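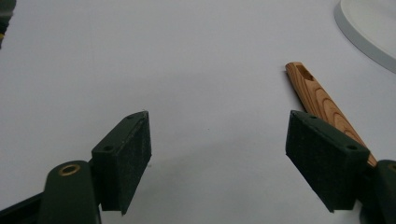

Ralel is hiring demonstration operators for Hudosden, a manipulation project that trains robot arms on tabletop tasks recorded by hand. Operators carry a two-finger gripper tool with a camera on it, perform a short task on a table, and repeat it with small changes in object position and approach angle. The objects are light and often awkward: a slender wooden stick with a slot near one rounded end, for instance, has to be approached with the textured finger pads square to its sides, or it rolls or pivots on closing. A smaller share of the work is done by remote control, with the operator seated at a leader arm and the follower arm on a separate bench.

The position is part time, on site, and paid hourly. Applicants do not need a background in robotics. Steady hands and the patience to repeat a motion cleanly matter more.

## What you will do

- Record demonstrations from a written task card. A standard session is 300 attempts, of which at least 285 must pass review.
- Start each attempt with the gripper open and clear of the object, and end it with the gripper open and withdrawn.
- Keep wrist speed even. Fast corrections in the last few inches of an approach are the most common cause of rejected recordings.
- Mark failed grasps as failures in the Skisance logging software. Failures are kept and used. Unmarked failures have to be found by hand.
- Run the same tasks on the Vakulenko teleoperation station once you are signed off on the hand-held tool.
- Report finger wear, loose pads and any play in the mounts before starting a session.

## Workspace and equipment

Table layouts are kept sparse. Fixed items such as a stand on a round base stay on the table between attempts, and operators must work beside them without contact. Task cards give the permitted zone for the object and the side from which the gripper should come in. If a fixed item is bumped, stop the recording, reset it to the layout on the card and log the attempt as void.

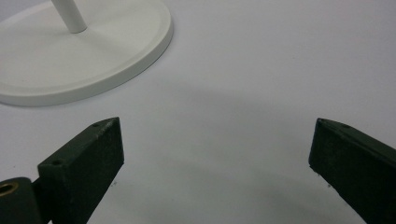 ## Requirements

- Age 18 or over, with the right to work in the United States
- Able to hold and move a light hand tool at table height for up to 40 minutes at a time, with breaks between blocks
- Normal or corrected vision at arm's length
- Able to read and follow written procedures in English
- Basic computer use: naming a session, checking a file count, filling in a short form

Left-handed applicants are welcome. The project needs demonstrations from both hands, and the tool can be held in either.

Useful but not required: bench assembly, dental or optical lab work, sewing, model making, camera operation, or earlier work with teleoperated equipment.

## Training

New operators complete 8 paid training sessions. The first two cover grip, posture and approach on blocks and cylinders. The next four use thin and irregular objects. The last two are on the teleoperation station, where the main difficulty is the lack of direct touch; expect your pass rate to drop at first. Dilwyn Gough runs the training and reviews recordings with each operator at the end of the session.

Sign-off is based on the review log. There is no written test.

## Hours and pay

Shifts run four hours, morning or afternoon, three to five days a week. The base rate for a full training block is $880, paid on completion, and the hourly rate after sign-off is stated in the offer letter. Pay is not tied to the number of accepted attempts. Operators whose pass rate falls below the session standard are given a review shift at full pay.

## Data and privacy

The camera records the table, the gripper fingers and whatever comes between them. Audio is disabled. Remove rings, watches and name badges before recording. If a face or a document enters the view, flag the attempt and it will be deleted. Recordings are stored under an operator number, and the list linking numbers to names is kept apart from the data.

## How to apply

Send a resume and a short note to Ivana Espinoza, Operations, Ralel, with "Hudosden operator" in the subject line. State which hand you write with, which shifts you can work, and any hand work you have done for pay or as a hobby. A cover letter is not needed.

Selected applicants are invited to a one-hour paid trial on a Tuesday, starting at 10 a.m. or 2 p.m. Wear short or close-fitting sleeves. You will be given a task card and a practice period before anything is recorded. Applications stay open through September.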